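"I was never a brand, I was a girl in a coat"

The former face of the Vidmar coat adverts agreed to meet on a Saturday, on the condition that her name stayed out of it. She has turned down every nostalgia programme going. I arrived expecting a sales pitch of some sort, and I kept waiting for it all afternoon.

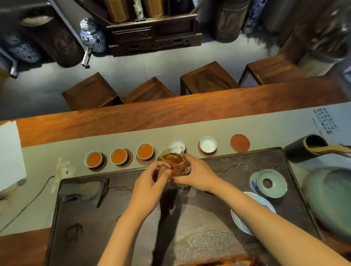
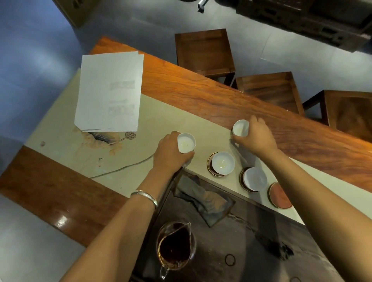 Empty white cups at the edge of the pale runner.

From catalogue to billboard

The official story is that a Vidmar scout spotted her in a bus queue at 15 and she was famous by the spring. I have read it in several places, always in nearly the same words, and I put it to her.

"I answered an advert," she says. "There were 451 of us. I had a number pinned on me. The bus queue was written by somebody in the press office, and I learned it like lines in a school play."

She did two seasons of coats, then a perfume for Alov that she says gave her a headache. The magazines of the time call her the best-paid model in the country. She doesn't recall it that way.

"My first cheque from the agency was for 684 after they'd taken their share, and out of that I owed them for the photographs. Best paid by whom?"

I asked whether she had kept any paperwork. She hadn't. So that is her word against the cuttings, and the cuttings don't give a figure at all.

The year she vanished

Fans have long held that she walked out on the Plirisen contract after a row on set. There is a whole page devoted to it, with a timeline. She had not seen it and didn't want to.

"There was a row, yes, over lunch. I didn't walk out. The contract ended in March and they didn't ring. It's a dull answer, but people don't ring, in that job."

I am not sure I believe all of it. Plirisen ran her picture for another year, and firms don't usually do that with someone they have dropped. When I said so she shrugged and told me they had already paid for it.

Does she miss any of it?

"The travel, a bit. Not the waiting about. You'd be in full make-up at five in the morning and they'd use you at two."

About that memoir

Andus announced a book by her last year, and it is still listed on their site with a cover. She says she has written one chapter and thrown it away.

"They wanted the bus queue in it. I said it didn't happen. They said readers like it."

Would she write the other version? She said she might, and then said probably not. Andus is still taking orders.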